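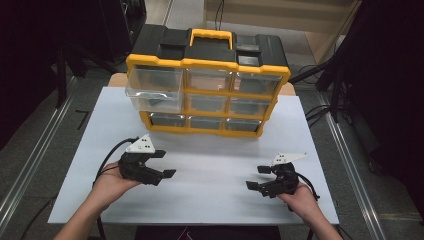

*Small-parts organizer with nine clear drawers and a carrying handle, on the white work board.*

**Wainwright Community Workshop – small parts storage, a thread**

**1/12**
Over the summer the Workshop is replacing the open tubs at the shared benches with portable drawer organizers. Members have asked how the new units are to be filled, labeled and returned. The posts that follow set out the arrangements, which take effect on Friday.

**2/12**
Each organizer has a yellow frame, a black molded top and clear drawers in three rows of three. The recessed compartments in the top are for items in use during a session. Please empty them before leaving the bench.

**3/12**
Drawers are assigned by row. Top row: wood screws, by length. Middle row: machine screws, nuts and washers. Bottom row: picture hooks, cup hooks and panel pins. The same order applies at every bench, so that a member moving between benches will find the same item in the same place.

**4/12**
No drawer should be filled beyond 80 percent of its depth. Overfilled drawers catch on the frame when opened, and small washers tend to travel over the back edge into the drawer below. Surplus stock goes to the Femau cabinet in the corridor, second shelf.

**5/12**
Labels are printed at the front desk on request. Handwritten labels are acceptable for one session only. Please place the label at the lower left of the drawer front and leave the rest clear. Members should be able to see what is inside without pulling the drawer out.

**6/12**
On carrying: close every drawer fully before lifting the unit by its handle. The drawers do not lock. An organizer carried with a drawer partly open may tip forward, and sorting 231 mixed screws is a long evening's work, as those present at the July open session will recall.

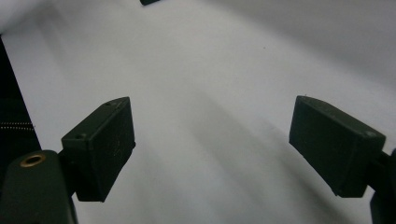 **7/12**
Sorting is to be done on a white board wherever one is available. Dark screws and small brass fittings are much easier to find against a pale surface than against bare wood. Boards should be wiped with a dry cloth before and after use – solvents leave a film that holds dust.

**8/12**
When refilling, take out one drawer at a time and return it before removing the next. Members sometimes line up all the drawers on the bench and fill them together. We ask that this practice stop, as it has led to several units going back on the shelf in the wrong order.

**9/12**
Mixed or unidentified parts should not be guessed at. Place them in the envelope marked "Unsorted" at the desk. Envelopes are emptied at the close of the week and the contents are measured and put away by the duty team. Bent or stripped screws go straight into the metal recycling.

**10/12**
Stock levels: machine screws are held in packs of 50. When a drawer is down to its last few pieces, please write the size on the sheet beside the desk. Orders are placed with Inovum on the first working day of the month, and late requests are held over to the next order.

**11/12**
The former tubs will be cleared from the shelves by the Flulov Room before the end of the month. Members who keep personal hardware in them should collect it at the desk, where it will be held for 3 weeks. Unclaimed items will be added to general stock.

**12/12**
A printed copy of these arrangements will be posted inside the door of the Femau cabinet. Questions and corrections may be left as replies to this thread – the desk reads them each morning – or handed in on paper during opening hours.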